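Home | Topics | Materials | Building | Index

Running bond

Running bond is a pattern for laying rectangular tile or brick in which each horizontal row is offset from the row beneath it, so that no vertical joint continues through two neighboring rows. With an offset of half a unit it is also called half bond or brick bond. Smaller offsets, usually one third, are called raked or stepped bond.

Origin

The pattern comes from brickwork, where overlapping units spread load along a wall. In tile the overlap carries no load, and the pattern is kept for its looks and because it hides small differences in unit length. A workshop ledger from Guimarães, dated 1695, lists plain tiles "set as the masons do," which Ivone Sampaio reads as an early mention of the pattern in wall tile. Domingo Leiva disputes this and takes the phrase to refer to the mortar.

Layout

Setting starts from a level line - not from the floor, which is seldom true. The first full row is placed on a batten, and the cut row below it is filled in last. At inside corners the offset may be carried around the wall or restarted. Carrying it around uses the cut piece from one wall to begin the next.
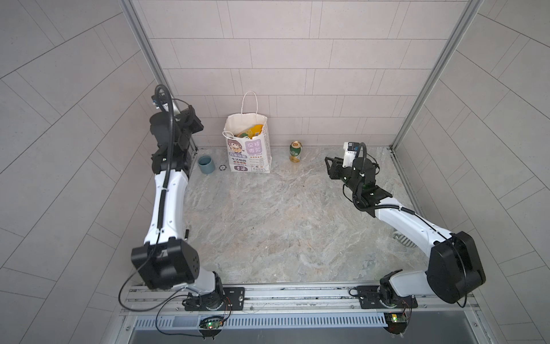
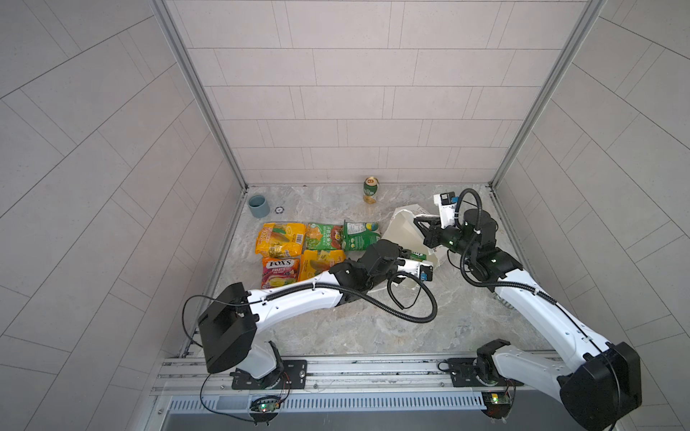 Pale gray rectangular wall tile over a marble-patterned floor.

Joints are commonly 2 to 3 mm wide. Long tiles are often slightly bowed, high at the center and low at the ends. A half offset puts the high point of one tile beside the low ends of two others, and the resulting step is called lippage. For this reason many makers limit the offset to one third on long formats. The Futmont handbook gives the limit for any tile with a side over 5 times its width.

Variants

Vertical running bond turns the pattern by 90 degrees. Stack bond has no offset and shows size variation more plainly. Purkbridge bond, a local name, alternates one full row with one row of half tiles.

See also: Stack bond, Grout, Lippage

213 shares | 5 comments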